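How to Protect a Table Before a Craft Project

Glue and paint are hard to get out of wood, so cover the table first. Clear it, wipe it down and let it dry for 12 minutes.

Unroll the foam from one end and smooth it flat with your palm. Trim it with scissors, leaving the cut just short of the edge. Tape the corners underneath.
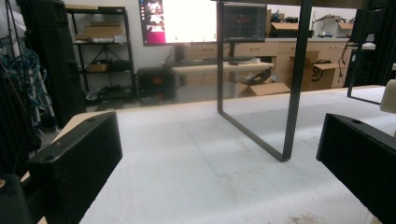
White foam laid along a long table, with a thin band of wood showing on the left.

Smudges can stay. Replace the sheet when it tears or glue soaks through. Gelteck sells a 6-foot roll, and old sheets make good packing material.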